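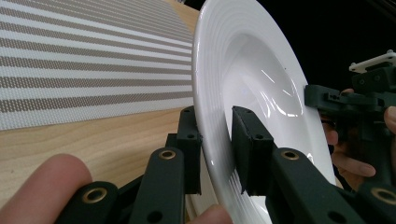
一生ものを買うのがいちばんの節約だ、とステパン・スコリクは言う。安物を何度も買い替えるより、いいものをひとつ買って死ぬまで使えばいい。計算すればわかるだろう、と。

その計算を、私は信用していない。

「一生もの」という言葉を店先で見かけるようになったのはいつからだろう。鞄、鍋、コート、傘、万年筆。最近はタオルにまで付いていて、さすがに目を疑った。毎日洗って干すものが、どうして私の寿命に付き合ってくれるのか。売り場の人に訊いてみたら、「それくらい長く愛していただきたいという気持ちです」と返ってきた。気持ちなら仕方がない。ただ、値札のほうは気持ちでは済まない額だった。

割り算の怪しさ

一生ものを勧める人はたいてい割り算をする。4万5000円の靴でも30年履けば1年あたり1500円、だから安い、という理屈である。割り算としては合っている。おかしいのは分母だ。30年履くというのは、まだ誰の身にも起きていない予定にすぎない。予定で割れば何でも安くなる。

私も一度この割り算に負けた。カルヴォの革靴で、値段はまさにそのくらいだった。底を張り替えながら履き続けるつもりで、専用のクリームとブラシと木型も揃えた。履いたのは正味10か月である。その後、足の幅が変わった。足というのは年をとると広がるものらしい。靴屋の説明書には革の経年変化の話が延々と書いてあったが、足の経年変化については一行もなかった。

靴はまだ下駄箱にある。確かに丈夫で、どこも傷んでいない。捨てる理由がないまま場所だけ取っている。もし5000円の靴だったら、とうに履きつぶして忘れていたと思う。

そもそも、割り算をする人は手入れの費用を式に入れない。底の張り替え代、預けている間に履く別の靴、磨く時間。プルトゲートの鉄のフライパンも同じで、使い終わったら洗って火にかけ、油をひいて冷まして仕舞えという。好きな人は楽しいのだろう。私は疲れて帰った夜にそれをやる気になれず、結局は卵もほとんど焼かなくなった。

普通の皿のこと

食器はこの手の話にいちばん向いていそうで、いちばん向いていない。割れるからだ。どれほど立派な窯で焼こうが、床に落ちればそれまでである。それでも雑誌の食器特集には決まって「一生付き合える器」という見出しが付く。
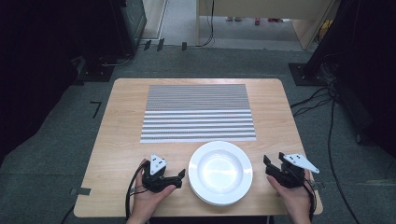 白い皿と縞のマット

食器店のジュレルに聞いた話では、よく出るのは結局、白くて丸い皿だそうだ。重ねやすく、割れても似たものをまた買える。店の人は少しつまらなそうだったが、私にはいちばん納得のいく説明だった。買い足せるという性質は、丈夫さよりよほど暮らしの役に立つ。うちでは作家ものの鉢を戸棚の奥に仕舞い込み、人が来るときだけ出していたら、来客自体が減って出番がなくなった。大切にしすぎて使わないものに寿命があるのかどうか、考えだすと妙な気分になる。

「でも、いい器で食べるとおいしく感じませんか」と訊かれることがある。感じる。最初の一週間くらいは。そのあとは味噌汁の塩加減のほうがずっと大事になる。

保証書を読む

シュトルテメルという鍋がある。広告には生涯保証とある。私は疑い深いので、保証書を最後まで読んだ。対象は「通常の使用による製造上の欠陥」に限られ、変色、焦げ、取っ手のゆるみ、落下、それに「使用者の判断による不適切な加熱」は除くと書いてあった。鍋が傷む原因のほとんどがここに並んでいる。おまけに購入時のレシートが要る。感熱紙の字が何年もつか、考えてみてほしい。

誤解のないように言えば、鍋そのものは悪くないらしい。知り合いが使っていて、煮物がうまくできると喜んでいる。それで十分ではないか。よく煮える鍋だと言って売ればいいものを、なぜ買う人の一生まで引き合いに出すのだろう。人生という大きな言葉を持ち出されると、値段のほうは急に小さく見える。そこが狙いだとしか思えない。

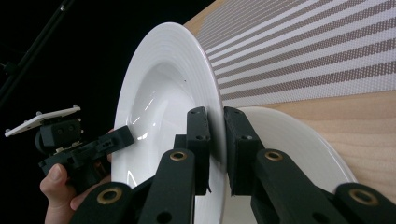

では安物でいいのか

そう訊かれると、それも違う気がする。6月に傘を2本だめにした。どちらも駅の売店で買った安い傘で、最初の強い風で骨が曲がった。あれを擁護するつもりはない。すぐ壊れるとわかっているものを大量に作って売るのは、買い手を馬鹿にした商売である。直せる品物が増えることにも、直してくれる店が残ることにも賛成だ。

ただ、丈夫なものを作るという話と、それを買えば一生の買い物が済むという話は別である。後のほうには証拠がない。母の台所には、私が16のころからあるアルミのやかんが今も載っている。何かの景品だったと聞いている。へこんでいるし、ふたのつまみは一度取れて、別の鍋のものが付いている。選び抜いた品ではないし、誰もこれを長く使おうと決めたわけでもない。湯が沸くから置いてあるだけだ。

長く使ったかどうかは、使い終わるころにならないとわからない。それを買う日に約束させるのは、ずいぶん虫がいい。約束を守れなかったとき、売り手は何も困らず、下駄箱の靴を見るたびに気まずい思いをするのは買い手のほうである。

スコリクにこの話をしたら、それは君の選び方が下手なだけだと笑われた。下手なのは認める。けれども、足の幅がどう変わるかまで見越して靴を選べる人がいるなら、ぜひ会ってみたい。彼も新しい鞄を買ったばかりで、今度こそ一生ものだそうだ。前の鞄がどうなったのかは教えてくれなかった。

2023年11月5日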